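My aunt, Anneliese Grube, kept house for 50 years and never once thought of it as skilled work. She would come in from the garden, open the dresser with her hip, drop the string in its place and be talking about something else before it shut. I have thought of her a good deal this year, reading all the cheerful predictions that a machine will soon be tidying up after us.

I would love it to be true, I really would! But look at what the machines are being set to learn.

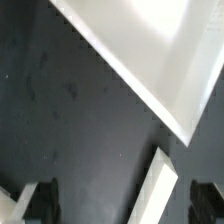 A white block and the corner of a tray, from between the gripper's fingers.

You or I would pick up a thing like that while hunting for our glasses. A robot has to work out where the block ends and the table begins, and how hard to squeeze, and it has to do so again tomorrow when somebody has left everything a little crooked (as somebody always will).
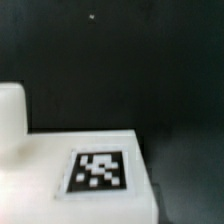

Then there are the printed square markers, which help a machine to find its bearings. I don't sneer at them, I label my own freezer boxes. But my kitchen drawers carry no such labels, and the one with the tin opener sticks every January when the damp gets in.

A drawer is where I'd put my own test, if anyone at Indum or Koubek cared to ask me.

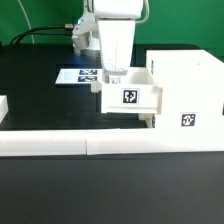 The arm over an open drawer, with marker tags on the drawer and the cabinet.

Open it, put something away, shut it, and do it in a stranger's house. On a shop floor, where the shelves stay put, I think we may be fairly close. At home I'd give it another 8 years, and I'll be delighted to be wrong, particularly if it also does the ironing.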